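Staltby Divided Plate, White: Review
By Solomiia Skoryk
Filed under: Tableware

Divided plates are usually sold for two groups: small children and people eating from trays. The Staltby is aimed at neither. It is a plain white rectangle with compartments, small enough to leave most of a place setting free, and the maker lists it as suitable for portioned lunches, tasting plates and side dishes. I bought two in January and used them through to the end of the test period on 22nd March.

Price and purchase

I paid 159 kronor for each plate from Wisov, the online shop that carries most of the Staltby range. Delivery took four working days. Each plate came in a card sleeve with a corrugated insert. Neither was chipped. The sleeve has the care instructions printed inside, so it has to be opened flat to read them, and the type is small.

Layout

The useful part of the design is that the compartments are different sizes. A main food and a vegetable can sit side by side, with a third, smaller item placed toward the diner. On a conventional round plate the same three items drift together as soon as the plate is carried. On this one they stay where they were put, provided none of them is very liquid.

The dividers are low. They hold back rice, grains, chopped vegetables and anything of a mashed consistency. A thin dressing will pass over the top if the plate is tilted while being carried, and I had this happen with a soy and vinegar dip. Thicker sauces gave no trouble. For anything that pours, use a separate dish.

Portion size is modest. An adult eating a full dinner will refill the main compartment. For lunch I found the capacity adequate, and for a child it is generous. Marta Didenko, who shares the test kitchen with me, used the second plate for weighed meals and found that once she had learned the fill level for cooked grains she could leave the scale in the cupboard on most days.

Table use

I ran most of the trial on a light oak-colored table, with utensils and a few long sticks for picking up small items, all kept together in a clear glass jar next to the plate. This arrangement takes up little space and keeps the table free for serving dishes. White is also the right choice for checking food color. A dark granular filling, a green food and something pale all remain distinct from each other and from the plate. 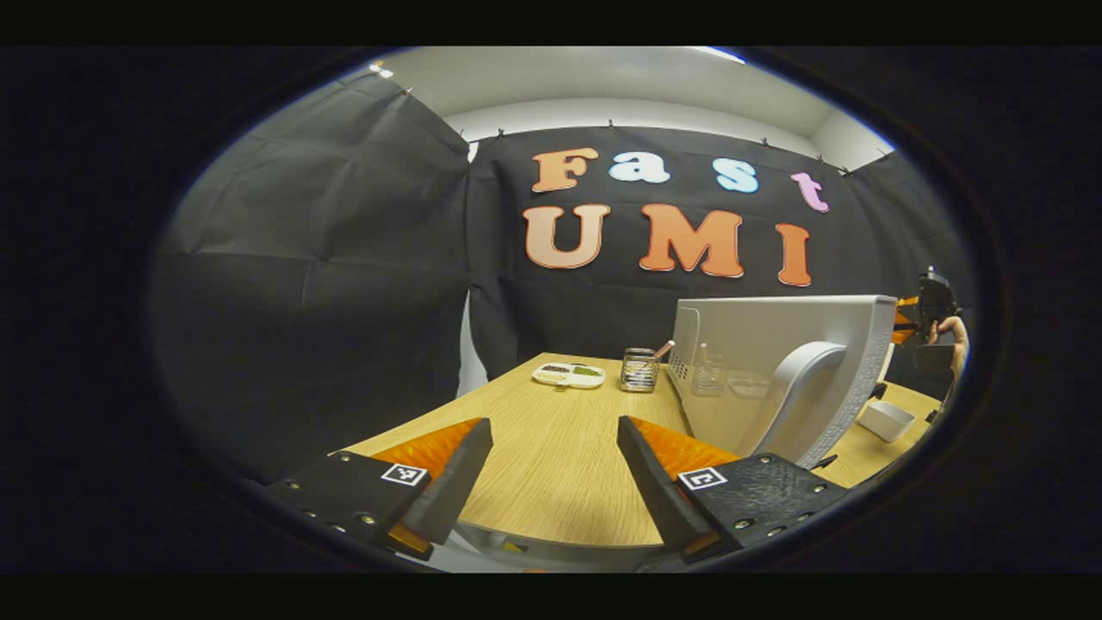

Chopsticks work better than a fork in the smaller compartment. A fork meets the wall at an angle and pushes the last of the food up over the divider. A spoon is acceptable if it is narrow. A standard soup spoon is too wide for the front section and leaves food in both corners. I would have preferred a larger corner radius there, and the same change would make the plate easier to clean.

Stability is good. The base sits flat and did not rock on wood, stone or a folded cloth. On a polished tray it slides more readily than I would like. A thin silicone mat corrects this.

Heat

I used the plate in the microwave for reheating at medium power, two minutes at a time. The rim was warm and could be held without a cloth. The center of the main compartment was considerably hotter. Food in the small compartment heats faster than the rest and should be stirred or added later. Staltby does not approve the plate for oven use and I did not test it there.

Cleaning

In the dishwasher, position matters. Placed in the lower rack facing the spray, the plate came out clean on every normal cycle. Placed in the upper rack, it held a little water in each compartment and dried with marks. Dried egg needed a soak in either position. By hand, the flat areas take a few seconds, and the inside corners need a brush.

Turmeric left a faint yellow tint after an overnight test. It came off with baking soda paste. Beet juice left nothing.

Storage

The two plates stack, but not closely. The base of the upper plate rests on the dividers of the lower one, and the pair takes more height than two flat plates would. In a shallow cupboard this becomes a limit at five or six. The rectangular outline does make better use of a shelf than a round plate of similar capacity.

Compared with the Vamton

The nearest alternative I have used is the Vamton Three-Part. It has higher dividers and holds liquid better. It is also heavier, and all three sections are the same size, an arrangement that suits snacks more than meals. The Vamton stacks tightly. For a household that needs eight or more plates, it is the more practical purchase. For one or two people eating composed lunches, I prefer the Staltby.

Ratings

Layout: 4.5 out of 5
Stability: 4 out of 5
Cleaning: 3.5 out of 5
Storage: 3 out of 5
Overall: 4 out of 5

Recommended for dry and semi-dry food. Not recommended for soups, thin sauces or large servings. Wisov also stocks a lid for the same plate, which I have not tested.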